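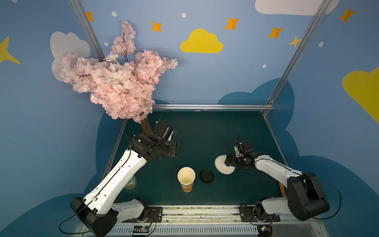
The Brekley 11 is a flat-rim side plate made for cafes, canteens and staff kitchens that wash the same plates many times a day. It comes out of the Dernier tableware range and replaces the older Brekley with the raised foot. The shape is round and the only color is white, so it sits next to most other white ware without looking like a stray. Against a dark surface, such as a green tabletop, a round white plate is easy to pick out when clearing up. The rim is rolled, and there is no pattern to wear off.

Material and finish

The plate is melamine with a satin face and a slightly rougher underside. The underside grips a tray better than the old model did. Knife marks will show in time, mostly near the middle, and a plate that has gone dull all over should be retired. We do not sell a polish for it.

Sizes and packing

Side plate, item 1772. Packed in sleeves of 4. Sold by the sleeve or by the carton.
Dinner plate, item 2690. Same rim, same finish. Sold by the carton only.

Sleeves are cardboard with a paper band. Cartons from the July production run onward have the item number on the short side as well as the long side, which helps if you shelve them end-on.

Washing

Safe for commercial dishwashers, top or bottom rack. Use a detergent marked for melamine. Chlorine bleach will take the satin off the face, so soak coffee and tea stains in an oxygen-based cleaner instead and rinse well. Stack only after the plates are dry – damp plates stick together and leave rings.

Do not use in a microwave or a conventional oven, and do not set under a heat lamp. The plate will hold a hot sandwich or a slice of pie straight from the server with no trouble.

Stacking and storage

The rim nests inside the rim of the plate below. Older Brekley plates with the raised foot can go on top of a stack of the new ones but should not go underneath, as the stack will lean. The Varghese wire rack takes either kind. If you use the Cunitz rack, order the narrow dividers for the side plate and the standard dividers for the dinner plate.

Serving with takeout cups

Many of our customers serve drinks in paper cups all day and use a plate only for the food. The side plate has no well in the center, so a cup can stand on it next to a muffin or a cookie. On a small table it is usually easier to put the cup down beside the plate. A paper cup with a black lid and a printed sleeve looks fine next to plain white.
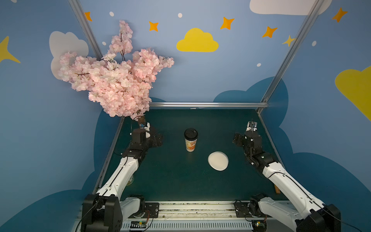 Ordering and returns

Orders go out from the warehouse within two working days. Unopened sleeves and cartons can be returned for a full refund, less shipping. Opened sleeves can be exchanged only if a plate is chipped or warped – keep the paper band, which carries the batch code.

For mixed cartons or a sample plate, write to Prakash Iyer in the sales office and give the item number and your delivery address.

Page updated Oct 26, 2012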